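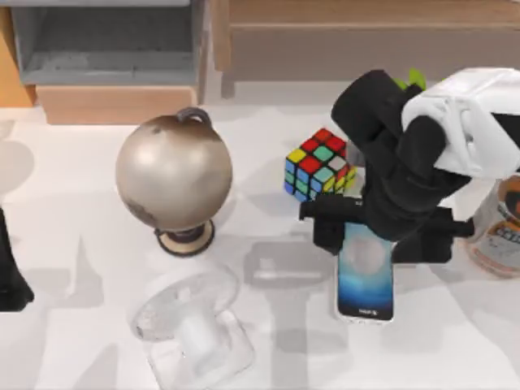

Kerubo Mfinanga est d'avis qu'on s'y prend à l'envers : on règle la pince, on règle les trajectoires, et on demande aux gens du poste après coup ce que ça leur fait. Elle l'a redit vendredi en partant, debout, le manteau sur le dos. Je note parce qu'elle a raison sur le fond, moins sur le calendrier.

Clutum > Atelier > Cahier de labo > Tri et rangement

janvier 2022

Repris le cahier un dimanche, tant pis. Revue du poste de tri en simulation avant la réunion avec Mellenov.

Scène table blanche, objets divers : globe, cube, téléphone, bocal, pièce transparente. Le téléphone est dans la pince, écran éclairé. Pour les retours clients c'est le cas qui nous intéresse, le reste on le fait déjà plus ou moins bien à la main.

À revoir :
- pièce transparente – presque pas de contour, juste des reflets gris. À l'œil déjà pénible, alors pour la détection... demander à Nurkimo s'ils ont mieux que le seuil actuel
- ombres de la pince sur la table, gris foncé sur le blanc. Tester éclairage plus diffus
- bocal trop près du doigt droit à mon goût. Marge à remettre dans le fichier de config (j'avais mis 3 cm en octobre, quelqu'un a écrasé la valeur, peut-être moi)
- meuble du fond : à garder tel quel, on en a besoin pour la suite du scénario rangement

Côté gens maintenant, vu que c'est le point de Kerubo.

Aujourd'hui un opérateur du tri voit passer près de 600 articles par poste. Il prend, il regarde, il décide, il pose. Si le bras prend et pose, reste regarder et décider, mais sur écran, assis, et seulement les cas douteux. Sur le papier c'est plus léger. Les deux qui ont fait l'essai sur la maquette disent que c'est plus fatigant : que des cas difficiles à la suite, plus de facile pour souffler entre les deux. Je n'y avais pas pensé du tout.

Autre chose remontée : ils parlent moins. À la table de tri on est face à face, on se passe un objet bizarre, on demande l'avis du voisin. Devant l'écran chacun son casque. L'équipe du soir a demandé si on pouvait mettre les deux écrans côte à côte. Oui, évidemment, rallonge réseau à commander.

Question des primes : calculées sur le nombre de pièces. Si c'est le bras qui pose, on compte quoi ? Pas mon domaine mais personne d'autre ne l'a mis par écrit, donc je le mets. À poser à Sang avant la bascule, pas après.

Formation : Mellenov propose une demie-journée. Trop court. Pour la reprise en main manuelle seule il faut ça, et il reste l'arrêt, le redémarrage, le vidage de la pince quand elle tient encore un objet. Je demande deux jours et je verrai ce qu'on m'accorde.

Idée de Kerubo, à garder : laisser les opérateurs choisir eux-mêmes les objets qu'on met dans la scène. Ils savent ce qui les embête. Première liste récupérée vendredi sur un bout de carton : coques de téléphone vides, boîtes mal refermées, tout ce qui roule, les étiquettes à moitié décollées. Rien de tout ça dans nos scénarios à part peut-être ce qui roule.

Lundi : remettre la marge, lancer la série avec la nouvelle lumière, rapeller Nurkimo. Ne pas promettre de date aux équipes tant que la question des primes traîne. Voir aussi qui vide le bac de rebut, avant c'était celui qui finissait sa caisse.

Entrées récentes
Poste de tri – compte rendu essai maquette
Config pince : valeurs par défaut et qui a le droit d'y toucher
Nurkimo, notes d'appel
Éclairage de l'atelier, mesures
Planning formation (brouillon)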